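Botura Grasp Planner, version 7: review

Botura is a grasp planning package for bin picking. It takes a depth image and a gripper model, returns ranked grasp poses, and hands the best reachable one to a motion planner. I tested version 7 for our group at Hudberg on a KUKA arm, replacing a planner we had written ourselves.

Installation took one afternoon. The arm driver worked with our controller after a single change to the network settings. Hand-eye calibration is a guided routine of 15 poses, and it refuses to save a result when the residual is too high. Our old scripts saved whatever they got.

The planner models the bin as five planes and checks the fingers, wrist and any declared cable volume against them. Cable volumes are entered by hand as capsules. Ours took three tries, and until they were right the planner proposed wrist rotations that I stopped from the pendant.
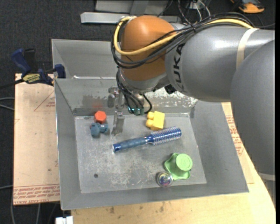 Mixed-object test in the front bin: hairbrush, toy pieces and a small clear ball.

I ran 900 pick attempts over mixed objects. Blocks with flat sides gave few problems. The hairbrush was harder: Botura ranks grasps on the bristles as high as grasps on the handle, as it scores geometry only. Clear objects are the weak point. Depth returns on the ball were sparse, and the segmenter often dropped it or merged it with its neighbor. The manual suggests a color-only fallback, which found the ball more often but placed it too low.

Planning time was acceptable on our workstation. The default candidate limit is 28, and raising it slowed the cycle with no gain I could measure.

The tooling is mixed. The log viewer replays every rejected grasp with the reason for rejection, and I used it daily. The configuration editor does not validate units. Toshiko Hosoda at our Nagano site entered a finger length in millimeters where meters were expected, and the planner reported only "no solution."

We are keeping Botura for opaque parts. Clear parts stay on the Plarnurley segmenter until the next release.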